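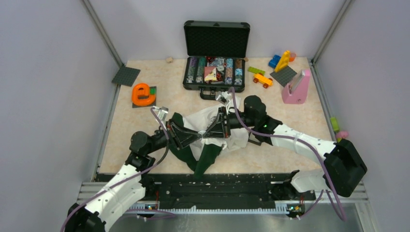
Do poker chips need to be sorted before they go back in the case?

Yes. Stack them by color and lay the stacks in columns. The lid should close without pressing on anything – take cards and small toys off the chips first.

Can I put baseplates away with the bricks still on?

Small pieces can stay. Tall ones should come off so the plates lie flat.

How should I fold a two-color shirt?

Shake it out from the top, lay it face down and turn both sides in. 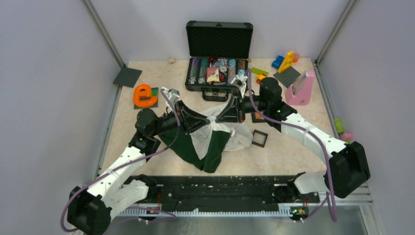
Keven wrote in to say that folding from the hem up leaves fewer creases across the front – we have tried it and agree.

When does the Tarnbridge game shelf take donations?

From August until 1st December.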